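Wodier Forums > Workshop & Automation > Shows, visits and open days

Tristix open day, Grevutholm site: who went?

slackbelt
2022-03-04, 18:42
Just back, writing this on the train so excuse typing. Went for the palletiser talk mainly. Stayed for the two-arm table in the back unit, the fruit one. Got there for the second slot, queue out the door, tea had run out already.

Quick notes before I forget
- sign-in slow, bring your own pen
- palletiser talk good, bit salesy at the end
- 12 people per group at the arms, fine if you're tall
- parking a joke

Anyone else there? Want to compare what we saw on the arms, my group got moved on early.

mrs_pneumatic
18:58
Me! First slot. We had Osian Gough doing the talking, very good, knows his stuff, doesn't talk down to you. He said they're up to 174 runs on the fruit task since they set the table up. Didn't catch how many of those they were happy with. Somebody asked, he laughed.

hobnut
19:10
Fruit again. Every open day I've been to in the last few years has been fruit or cubes. Show me it doing a wiring loom.

slackbelt
19:14
Fair but the fruit is harder than it looks. Small stuff especially. Cherries and raspberries mixed in with the strawbs, and a banana, so the grip has to open right up and then close to next to nothing. Try writing one routine for that.

hobnut
19:17
Plastic fruit. Doesnt squash. So you can clamp it as hard as you like.

mrs_pneumatic
19:25
He did cover that. Said they start on fake ones so the layout can be put back the same next day, real berries go in the bin by lunchtime. Real ones planned for July, if I heard right.

Got one picture from my slot, the arms before they went through the whole routine:

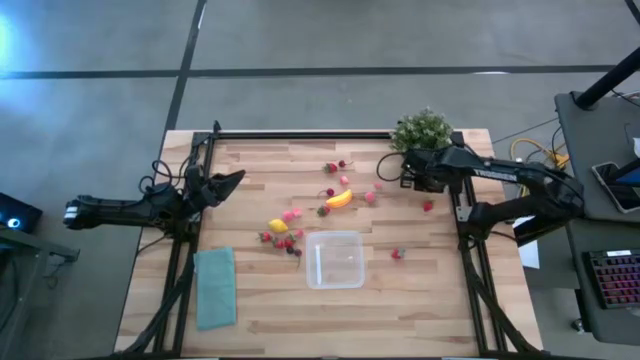 What I asked and what I got told
1. Why two arms? So either side of the table is in reach, and for the towel job, where you need a hold at both ends.
2. What's the plastic tub for? Fruit goes in it. That's the task.
3. Can it fold the towel? Sometimes. His word.
4. Why the plant? Something for the arms to keep clear of. Knock it and the run doesn't count.
5. Price? Wouldn't say with all of us stood there.

gantry_gav
19:41
Nice one, ta. Arms are Trossen then, name's down the side of the right hand one. Was half expecting them to have built their own after all that talk last year. Like the extrusion frame though, arms hung off that and not bolted to the bench. Much easier to move things about.

hobnut
19:44
Or much easier to wobble.

gantry_gav
19:46
Not if you brace it and they have, look at the diagonals. Ours at work is the same sort of section with no bracing and you can see it shake when the arm stops.

slackbelt
19:52
We didn't get the towel at all!! Second slot was fruit only. Three goes at a cherry, then it got it, then dropped it short of the tub. Big groan from the whole group. Got it on the fourth. I thought it was great.

hobnut
19:55
Four goes for one cherry. My nan could do the lot in that time.

mrs_pneumatic
20:01
Your nan's not going to do it all night in a packing shed is she.

Ours was better, to be fair. Banana and lemon straight in, then it slowed right down for the little ones. One raspberry rolled and it went after it, which got a cheer. Didn't see it finish, we were moved along too.

sarigul_fan
20:20
Was anyone at the Sarıgül stand? They had the belt vision kit. I thought that was the better half of the day, and hardly anybody in there. Reading off labels at a proper line speed. That's something I could use on monday. Arms picking up strawberries is years off for the likes of us.

gantry_gav
20:26
Went in for five minutes. Good kit, agree it's closer to useable. Don't agree on years off. We've got a job now that's just mixed parts out of a tray into a box, two people on it. If an arm could do it slow and steady overnight I'd take it.

hobnut
20:30
Slow yes. Steady I'll believe when I see it.

slackbelt
20:33
So come to the next one then, you never come

hobnut
20:34
It's 164 miles each way and they've run out of tea

mrs_pneumatic
20:47
Next date isn't up yet. Osian said sign up with the office and they email it round. 7 places left on the list for the hands-on day, where you get to drive the arms yourself, that's a seperate list so ask for it by name. I've put mine down.

gantry_gav
20:52
Done. Anyone driving from the north end, I've got two seats.

slackbelt
20:58
One of those please. Will pm you. Does anyone have the palletiser slides, the handout I got is missing the back page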